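Astis Standing Desk, White
Supplied by Fliltdale Workplace and Home Furniture

Overview
Finishes and dimensions
Delivery and assembly
Care
Guarantee

The Astis is a standing-height desk for offices, studios, classrooms and rooms at home that have to serve more than one purpose. It has a plain white top carried on column legs, each of which rises from a T-shaped foot. The design has been part of the Fliltdale range since the Wuvbridge showroom opened and is offered for single orders as well as for larger schemes.

The top is smooth and has no raised lip, so that papers, a keyboard or a chopping board may be moved across it freely. Customers have specified the desk for reading rooms, reception areas and teaching kitchens, where it is often placed with its long side against a wall. A gap of 2 cm should be left between the rear edge and the wall to allow for skirting boards and for the passage of cables.

Finishes and dimensions

Top: white, matt
Columns and feet: white, powder coated
Depth of top: 60 cm
Width of top: 120 cm or 140 cm
Maximum evenly spread load: 40 kg
Floor protection: felt pads, supplied in the carton

The white finish is matched across the top, columns and feet. Slight differences in shade may be noticed between desks ordered at different times, and customers furnishing a whole room are advised to place a single order.

Storage

The El-Sayed drawer unit, in white, is sold separately and stands beneath either end of the top. It is not fixed to the desk and may be moved when the floor is cleaned. Customers who intend to sit at the desk on a high stool should select the wider top if a drawer unit is also required.

Delivery and assembly

Desks are delivered in two cartons to a ground-floor room. Delivery to upper floors can be arranged when the order is placed and is charged according to the building. Assembly requires two people. The top should be laid face down on a blanket, the columns attached, and the feet fitted last. All bolts should be tightened again after one month of use.

The desk is suitable for wooden, tiled and carpeted floors. On parquet and other patterned wooden floors the felt pads must be fitted before the desk is moved into position. The desk should be lifted when it is moved and must not be dragged.

Care

Wipe the top with a soft damp cloth and dry it afterwards. Fruit juice, tea and ink should be removed promptly. Food should be cut on a board and never directly on the surface, as knife marks cannot be polished out. Hot pans require a stand. Abrasive creams, bleach and wire wool will damage the finish and are not covered by the guarantee.

Guarantee

The columns and feet are guaranteed for ten years and the top for five. Claims should be made in writing to the Wuvbridge office, quoting the order number and enclosing a photograph of the fault. Spare feet, bolts and felt pads are held in stock and may be ordered without a claim.

Orders of more than 100 desks are quoted individually. A finish sample is available on request and need not be returned.

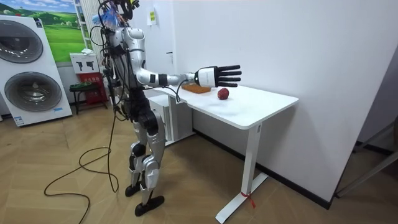
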